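Notebook, cell 2, desktop teardown set
11 September 2026
Written by Wendelin Lanz

Started the day reading back through what I wrote in July, when Tolteo's note came round promising that the policy would "generalize across cases" once we had 1,000 demonstrations. I put a question mark next to that in July and I'm leaving it there. 1,000 of what? If it's the same tower in the same spot on the platform with the same person driving, I would call it one demonstration with a lot of noise on it.

Anyway. Tower on its side, open at the top, graphics card left in, power supply left in. Fixture plate to the left of the case as before. Imelda wanted the arm to come in from above for all of today's reaches so the approach matches the older Dutisance set. Fine by me, though I think the older set is the weak part.

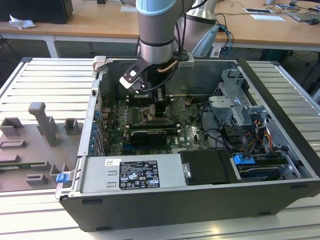 Last changed: Friday evening, W.L. (fixed two typos, added Kausar's remark)

Things I don't like about working inside a full case:

The drive cage and its brackets stick up on one side, and the operator learns to stay away from them in a few tries. After that the data has no near misses in it. A model trained on this will have no idea the cage is there until it meets one. I asked for a batch with clumsy approaches left in and was told we'd filter them out later anyway. Filter by what rule? Still waiting on that.

Cables. Every one of them sits a little differently after somebody has had a hand in the case, and we don't log it. I would rather have cable position varied on purpose and written down than varied by accident.

The shadow of the gripper falls on the socket area in the side view. The outside camera is least use to us at the very moment we care about. Mark Anthony says the wrist view makes up for it. Maybe. The wrist view loses most of the case the moment you go low, so for the last bit of travel the model is leaning on one camera and whatever it remembers.

Tried the socket reach after lunch. Fingers together, come up on the lower edge of the socket, stop short, hold, back off. No memory in the slots, no processor in the socket, so this is a pure positioning task and I want it labeled as that. Somebody had "CPU handling" as the task name in the sheet. Changed it. Holding still over an empty socket is a long way from handling a CPU, and I know how these labels end up in slides.

Did a run of 10 in that position and kept them all, including the ones where I dithered. My guess is the dithering gets learned too. If the policy hovers for no reason next month, look at these first.

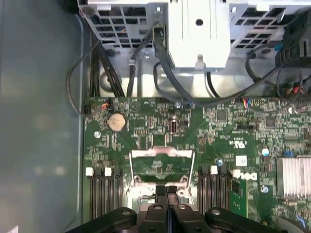 Kausar Lodhi thinks I have the dithering backwards: a pause before contact is where the operator is correcting, so those are the frames worth the most, and cutting them leaves a set full of confident moves that only work when the start pose is perfect. Wants the pauses tagged, with nothing thrown out.

Could be right. I'd want to see it tested, same set trained with pauses and without, and scored on a tower that isn't this one. Until then it's two opinions. I'll tag them, it costs me an hour.

Still open:
Get a rule in writing for what counts as a failed reach.
Ask Leonora whether the Tichý cases can be used for the held-out test.
Move the tower on the platform between batches and log where it went.
Rename the old folders, they still say CPU handling.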